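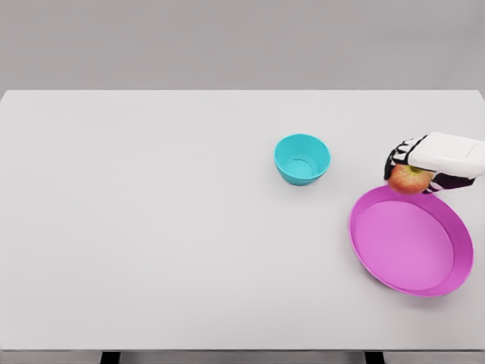
A turquoise bowl on a light grey tabletop (computer rendering)

Taste panel members wanted, Lerkell

Petrauskas Foods is looking for people who live in or near Lerkell to join its breakfast cereal and porridge panel. You do not need any experience in food or catering. We want to hear from people who eat breakfast at home on most days and can say plainly what they like and dislike.

The panel starts in September and has 60 places.

What you will do

You will come to our tasting room on Giltomier Road once a fortnight. Each session lasts an hour and a half, including a short break. You will taste small portions of porridge, muesli and cold cereal and fill in a form for each one. The form covers smell, texture, sweetness and how full you feel afterwards. Some sessions also include plant milks and dried fruit.

Twice during the panel you will be given products to take home, with a short diary to fill in over a week. Please do not share these with other members of your household.

Who can apply

You must be 18 or over and able to attend at least eight of the ten sessions. Morning and early evening groups are available, and you will stay in the same group throughout.

We cannot accept people with an allergy or intolerance to milk, gluten, nuts, soya or sesame, as all of these are handled in the tasting room. If you are pregnant or have diabetes, please speak to your GP before applying. People who work for a food manufacturer, or who have taken part in another taste panel in the past six months, are not eligible.

Smokers may apply but must not smoke for an hour before a session. The same goes for coffee, chewing gum and strong perfume.

Payment

Panel members receive £100 after the fifth session and a further £100 after the tenth. Bus fares within Lerkell and from Jolby are refunded on production of a ticket. There is free parking behind the building, entrance by the side gate.

How to apply

Ask for a form at our reception desk or ring the panel office on extension 3538. Completed forms should be marked for the attention of Kadri Krūmiņa. Suitable applicants will be invited to a screening visit of half an hour, which is unpaid. Questions about access to the building, or about how we store your details, should go to Sabina Vávra at the same office.

Notice posted 2025-06-20. Applications close when all places are filled.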